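Section 4. Wrist-view perception for two-hand control
Notes by Sanaa Kamel, revised 07/05/2025

4.1 What the policy receives

The Hernis stack reads one image per wrist at each control step, along with joint positions and the last commanded action. Images are resized before they reach the encoder. The joint vector is normalized per joint, using limits from the Balleck config file and not the limits in the vendor sheet.

4.2 Self-occlusion

A wrist camera always sees a good deal of its own hand. Fingers cover the part of the surface closest to contact, and the covered region changes as they close. Two effects matter for training:

– Features on the hand shells are stable across episodes, so the encoder can come to rely on them and ignore the background.
– The other hand may enter the view at any position or angle. A mask computed from one arm's kinematics will not remove it.

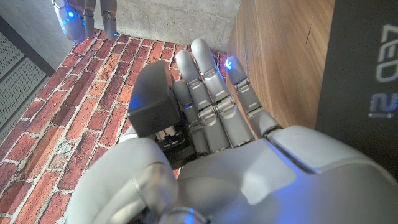
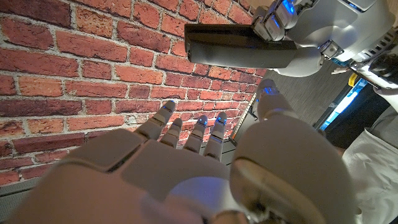

Fig. 4.1. Wrist views with both hands visible. In the second, the hand at upper right grips a dark block-like object.

Repeated texture is a separate problem. Brick courses give many near-identical corners, and frame-to-frame matching can slip by a full brick. Reject matches that disagree with forward kinematics before estimating camera motion.

4.3 Masking

Project the meshes of both arms into the image and dilate the result by 2 pixels. Small lights on the fingers can spill past the mask as colored reflections; clip saturated blue before normalizing.

4.4 Exercise

Use Aoun log 19, steps 100 to 399. Run the matcher with and without the kinematic check and plot the rejected fraction per step. Mark the steps where the second hand enters the view. Send plots and config files to Khalil Sabbagh.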